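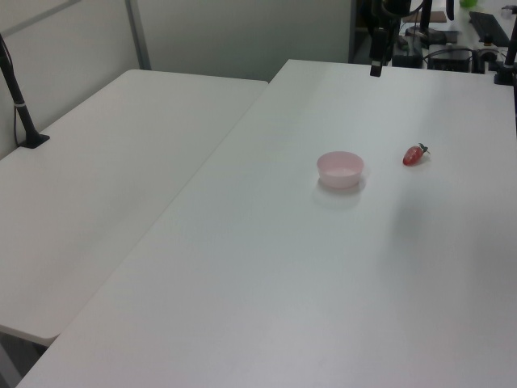 Pink bowl, toy strawberry, white tabletop.

Follgate archive - read me first

Hello! You've downloaded (or somebody has handed you) the full archive of Follgate, the comic I drew and posted online from a very small desk for a very long time. The zip has every strip in it, plus the scripts, plus a spreadsheet that says what's in each strip, plus a pile of sketches I went back and forth on including. I'm the one who wrote and drew it, so when this file says "I" that's who is talking.

Last updated 13 December 2022.

What Follgate is

It's a gag strip that slowly became a story strip, the way these things do. It takes place in a canal town called Fluvutbridge, where the ferry pilot is a heron and the town clerk is a badger who hates getting mail. Early on it's mostly jokes about the ferry being late. Then the clerk finds a second set of town records in the wall and the whole thing gets a plot, and if you only want the plot you can start at the folder called wall-arc and be fine. I'd still like you to read the ferry jokes. Some of them hold up!

There are 1,045 strips. The number in the file name is the order they went up in, and it's also the reading order except for the holiday strips, more on those in a minute.

What's in the zip

strips - the finished strips as PNG files, at the size they ran on the site.

strips-large - the same strips at print size, but only from the wall arc onward. Before that I was drawing at screen size and saving over my own files, and there is no bigger version anywhere. I've looked. I've looked in drawers.

scripts - plain text, one per strip, named to match. The early ones are my actual scripts. A lot of the middle ones I typed up afterward by reading my own word balloons, and those say "typed from art" on the first line so you can tell.

sketches - thumbnails, character sheets, color tests and a few abandoned pages. No order to speak of.

nemley - a short side comic, see below.

strips.csv - the spreadsheet.

ocampo - the lettering font, see below.

How to read the spreadsheet

One row per strip. The columns, left to right:

number - matches the file name.

title - what I called it when I posted it. If it's blank, I didn't call it anything. I was bad at titles for years and then one day got weirdly into them, so you'll see it go from nothing to whole sentences.

posted - the date it went up. For the oldest strips this comes from the site's database, which got moved between hosts twice, and I think one of those moves nudged some dates by a day. Don't hang anything important on them.

arc - which story it belongs to. "none" means a stand-alone gag.

cast - who shows up, separated by semicolons. I list a character if any part of them is drawn, so the heron's foot counts. Voices from off panel don't count, they go in the next column.

heard - voices only.

panels - how many panels. Title panels are counted. Inset panels are counted too, and yes, I went back and forth on that, and some older rows might still be wrong.

dialogue - yes or no. Sound effects on their own are a no. Signs and letters the characters are reading are a no, which means there's a run in the wall arc that looks silent in the spreadsheet and is full of words when you open it.

tone - joke, sad, plot, or mixed. This is me, squinting, years later. Somebody else would fill it in differently and they'd have a point.

note - whatever I felt like saying. Often "sorry about the hands."

The file is UTF-8 with commas. If you open it in an older spreadsheet program and the quote marks turn into garbage, go through the import menu and pick UTF-8 by hand.

Stuff that's wrong or odd

The holiday strips. Each December I'd stop the story and run a little holiday one, usually in the middle of a cliffhanger, and readers let me hear about it. They're numbered where they ran, so if you read straight through, the badger will be dangling off a lock gate and then suddenly wearing a scarf and eating soup. The arc column says "holiday" for all of them. Filter those out for a smoother ride.

The missing colors. 40 strips exist only in black and white even though they ran in color. The color files were on a drive that died making a noise like a coffee grinder. I've thought about recoloring them and I keep not doing it. They have "bw only" in the note column.

Redraws. I redrew the first 18 strips when I put together the first printed collection. The zip has the redraws in strips, under the normal numbers, and the originals are in sketches with "old" in the name. If you're curious how my drawing changed over time, please use the old ones, or else you'll think I started out decent and then got suddenly much worse at strip 19. (A kind reader wrote me a long email with exactly this theory. It was very gentle about it.)

The heron's beak. It gets longer. There wasn't a plan.

Two guest weeks are left out. Other people drew those, they belong to them, and I didn't feel right tossing them in a zip. The story doesn't need them and the numbering skips over them cleanly, since guest strips never had numbers in the first place.

Nemley

Nemley is the side comic, 50 pages, about the next town up the canal and a family of otters who run a bad hotel there. I drew it in ink on real paper when I was sick of the tablet, and scanned it on a library scanner with a scratch on the glass, so most pages have a faint line down the right side. I cleaned up the pages where it went through a face. It happens during the wall arc, though you can read it whenever. It's also the thing I'm proudest of in this whole zip - if you've only got an evening, read that.

The scripts for Nemley don't exist. I made it up on the page. The spreadsheet doesn't cover it either.

Ocampo

Ocampo is the lettering font, made from my own handwriting on a day when my handwriting was behaving. It has capitals, numbers, the basic punctuation and a handful of accented letters I needed for one character's cousin. No lower case. Kerning is a mess around the letter J. You're welcome to use it in your own comics, free ones or ones you sell, and you don't have to ask. I'd love to see what you make with it but that's me being nosy, it isn't a condition.

What you can do with all this

Read it, keep it, pass the zip along. Print pages out for yourself or a class. Translate it - I'd really enjoy that, and the scripts folder was mostly put together with translators in mind. If you post a translation, put my credit and yours on it and leave the signature in the art alone.

If you study comics and want to count things, go ahead, the spreadsheet is yours to chew on. Just cite it as the Follgate archive with the date at the top of this file, so people know which version you had. And please look at the strips too. I can tell you from sorting by the tone column that it makes the whole comic look gloomier than it was.

Please don't sell the strips, on paper or on mugs or on anything else. The books are still for sale and they pay for the hosting. Please don't train an art generator on them either. I can't stop anybody, I'm asking.

Things people have asked me

Is it finished? Yes. The last strip is the last strip. I know the ferry doesn't come back in it. I thought about that ending for a long time and I like it where it is.

Why PNG? Flat colors and hard black lines. JPEG put fuzz all around the lettering.

Can I have the layered files? There aren't many, and the ones that survive are from a drawing program that won't open on anything I own now. If you have a way of opening ancient layered files and want a project, write to me.

Is there a cast list? Kind of. There's a page of character sheets in sketches, called cast-page, with everybody standing in a row by height. The clerk is the wrong height on it. Go by the strips.

Why does the bridge move? Because I drew it from memory every time. There's a map in the back of the second book that pretends otherwise.

Fixing mistakes

If you spot an error in the spreadsheet, the fastest thing is to email me the strip number, the column, and what you think it should say. The address is at the bottom of the comic's site. I batch these up and put out a new zip when there are enough of them to bother. Typos in the strips themselves I'm leaving. There's a "recieve" in a very serious speech in the wall arc, and it has been pointed out.

Changes in this version

Added the large files for the wall arc.
Added Nemley, finally.
Split voices out of the cast column into their own column.
Fixed panel counts where I'd missed the title panel.
Took out a duplicate of the soup strip.
Renamed the old versions so they sort together.
Took a broken copy of Ocampo out of the font folder. If your question marks came out as little boxes, that was why, grab the new one.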